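How to Write a Tribute for a Colleague or Friend

Writing about someone you've lost feels huge when the page is blank, but I promise it's one of the most rewarding things you'll ever write! I've helped with these for the Nerkevbridge newsletter for 9 years, and I still love the moment when a person starts to come alive on paper.

Start with talking. Call people from different parts of the person's life – a cousin, an old lab partner, someone from the choir – and ask each of them for one story. Write down their exact words, even the clumsy ones. "She always drove with the windows down" beats "she was full of life" every time.

Next, get the facts straight: full name, dates, schools, jobs, family names and how they're spelled. Have a relative check this list before you write a single sentence. I once had a man starting work at Wunderlich two years before it opened, and his sister caught it just in time.
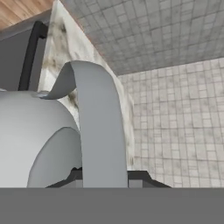
How long should a tribute be?

For a newsletter or a local paper, 400 words is a comfortable length. If it will be read aloud as part of a longer service, try 200 and let the other speakers fill in the rest.

Now pick your opening. You can begin with the plain announcement, or jump straight into a story and give the dates in the second paragraph. Both work beautifully! What matters is that the reader meets the person early. Save the long list of jobs and degrees for the middle, and keep only the ones that meant something to them.

A small fault or two is welcome, as long as the family would smile at it. Maybe he was late to everything, or sang off-key in the car. Friends will recognize him right away, 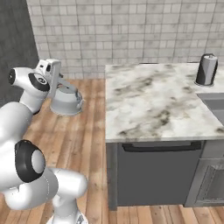
and people who never met him will wish they had. Go easy on words like "beloved" and "remarkable" – one of each is plenty.

When the draft is done, read it out loud, slowly. You'll hear every sentence that runs too long. Then send it to the family, and give them a few days to reply. They may want a name added or a story taken out, and that's their call.

Last of all, add the details of the service and where donations can go, and check the spelling of every name one more time.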